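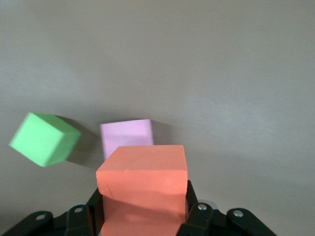 Figure 1. Wrist camera view, orange foam block held between the finger pads. Lavender and green blocks behind.

Floltbridge Shared Workshop
Home-Built Arms, Handout 4: Gripping soft blocks
Notes by Melati Yusof, revised 2 Jul 2026

Bring your assembled gripper and the bench supply from the last handout. The arm should already home without errors. If it does not, go back to Handout 3 before reading further.

4.1 Linkage check

The gripper is a parallel-finger type driven through black plastic linkages on each side. Bolt heads are visible on the inner and outer links in Figure 1. Tighten each pivot until the link stops rattling, then back the bolt off slightly. A link should fall under its own weight with the servo horn disconnected. Overtightened pivots show up later as a false load reading, and students tend to blame the servo.

4.2 Closing limit

Foam gives way under the pads, so position alone does not tell you when to stop. Note the shaded band across the front face of the orange block, where the fingers press in. We want that amount of pinch and little more.

Set the servo as follows:

Open position: 691
Load limit while closing: 87
Settling time after contact: 500 ms

Values are in the units used by the Tasora driver board. If you have the older Ostska board, use the conversion sheet taped inside the parts cabinet. Do not raise the load limit to cure a dropped block. Check pad alignment first.

4.3 Camera mount

Mount the camera so that both pads appear at the bottom of the view and the tabletop fills the rest. The held block will hide part of whatever stands behind it, as with the lower part of the lavender block. Your color threshold has to cope with a partial face. Sample the top and front faces separately; on the orange block the top is a lighter coral and the front is deeper and shadowed.

Blur is a second problem. The green block in Figure 1 has smeared edges, and an edge detector run on it will return a poor angle. Reject any detection whose edge score falls below your threshold and take another exposure.

4.4 Exercise

Pick each block, hold for the settling time, and release. Log load at contact and at release in the Idahosa folder, one file per block. Repeat with the block turned to a different starting angle.

Reading for next time: Handout 5, sections 1 and 2, on stacking order.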